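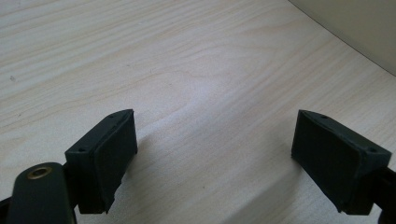 PRE-USE INSPECTION CHECKLIST — HAND-HELD GRIPPER TOOLS
Kerkesstead Automation Laboratory, Gripper Comparison Program
Issued November 2018

Inspector: Sabine Harms
Reviewed by: Borislav Petkov
Unit inspected: Gripper B (Jorkitwood pattern, padded fingers, camera fitted)
Comparison unit: Gripper A (Rivcombe pattern, moulded fingers, camera fitted)
Location: Bench 2

Purpose

This checklist is to be completed before each block of comparison trials. Both units are inspected on the same bench, by the same inspector, with the jaws open and nothing held. Results are entered as Satisfactory, Monitor, Rectify or Not Applicable. A result of Rectify on any item in Part 1 or Part 3 withdraws the unit from trials until the item has been signed off.

Part 1 — Fingers and pads

1.1 Gripping pads present on both fingers and facing inward.
Result: Satisfactory
Comment: Both pads in position. The faces are angled slightly inward with the jaws open.

1.2 Pad edges clean, with no tearing or loose material.
Result: Rectify
Comment: The bottom edge of the left pad is ragged and extends a little lower than the mounting block on its right-hand side. The lower right corner of the right pad is also uneven. The cause has not been established. It may be wear, or it may be the way the pads were cut at fitting. Both pads are to be replaced as a pair, and the new pads are to be cut with the template and a fresh blade.

1.3 Pad adhesion sound along the full length of the block.
Result: Satisfactory
Comment: Checked by thumb pressure and a light pull at each end. No lifting.

1.4 Mounting blocks free of cracks and chips.
Result: Satisfactory
Comment: Upper edges crisp on the left block. No cracks found on either block under the bench magnifier.

1.5 Screw holes in the upper surfaces of the blocks clear and undamaged.
Result: Satisfactory
Comment: Two holes on each block. The hole nearest the narrow tip of the right block has little material around it and should be looked at again after each change of finger.

Part 2 — Arms and moving joints

2.1 Arms free of visible damage.
Result: Satisfactory
Comment: Light surface marks only, felt by fingertip near the root of the left arm.

2.2 Metal ring in the left arm seated square in its hole.
Result: Satisfactory
Comment: The ring does not turn or lift under finger pressure. No lubricant is to be applied.

2.3 Jaws open and close through full travel without catching.
Result: Monitor
Comment: Travel is complete. A slight drag was felt in the last part of the closing stroke. Gripper A does not show this. The drag is to be checked again once the pads have been replaced, as the overhanging edge may be contributing.

2.4 Fingers meet evenly when closed on the feeler strip.
Result: Monitor
Comment: The strip is held, but with less force at the lower edge. Recheck with item 2.3.

Part 3 — Camera and cabling

3.1 Camera bracket tight.
Result: Satisfactory

3.2 Both gripping pads within the camera's view with the jaws open.
Result: Satisfactory
Comment: The left finger sits lower in view than the right, and the left arm occupies the bottom left corner. The position of the bracket is to be recorded before any adjustment so that earlier trials remain comparable.

3.3 Focus acceptable at working distance.
Result: Monitor
Comment: Slightly soft overall. The metal ring and the top of the left block are sharper than the rest. The trial protocol calls for the best focus at the pads. Focus is to be reset and locked before the next block.

3.4 Cable secured clear of the moving parts and free of kinks.
Result: Satisfactory

Part 4 — Bench and lighting

4.1 Work surface clear between the fingers.
Result: Satisfactory
Comment: Wipe down before trials. A small dark speck remains toward the back left and should be removed if it is dirt.

4.2 Lighting even, with no hard shadows across the gripping area.
Result: Satisfactory
Comment: Shadows beside both fingers are soft-edged. Dark pads show clearly against the pale wood grain.

Part 5 — Usage record

Gripper A: 3190 cycles logged since September.
Gripper B: 978 cycles logged over the same period.
Comment: Pads are scheduled for replacement at 2000 cycles. Gripper B has not reached that figure, and replacement under item 1.2 is to be logged as unscheduled. Gripper A had its pads changed on schedule. Grip strength results for Gripper B from the last 352 cycles are to be flagged in the Bạch dataset until the new pads have been tested against them.

Overall result

Gripper A: released for trials.
Gripper B: withdrawn pending rectification of item 1.2. Items 2.3, 2.4 and 3.3 are to be rechecked at the same time.

Reviewer's comment (B. Petkov): Agreed. The removed pads are to be labelled left and right and kept with this form. Please do not trim the existing pads as an interim measure.

Signed: S. Harms, Inspector
Countersigned: B. Petkov, Program Lead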